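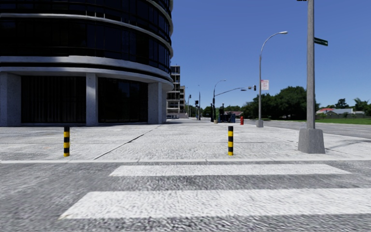 Figure 3. Office block with a recessed ground floor beside a straight pedestrian path.

3.4 Frontages and walking comfort

Residents of Cledham were asked in May how they chose their everyday walking routes. Of the 465 who replied, most put shade and shelter ahead of distance. Recessed ground floors were liked in wet weather but less so after dark, when respondents wanted lit windows and open shops.

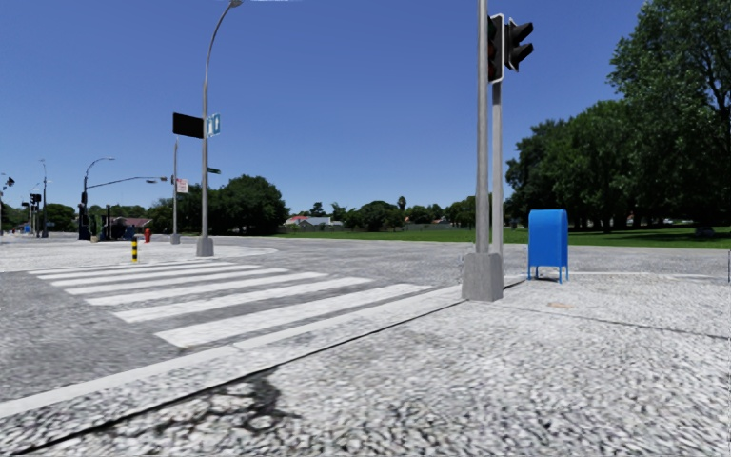
Crossings were rated separately, using the four-point scale set out by Juntunen. Scores fell where the wait was long, and older respondents marked down wide roads more heavily than other groups did. Dropped kerbs had little effect on the scores, except among people walking with prams or shopping trolleys.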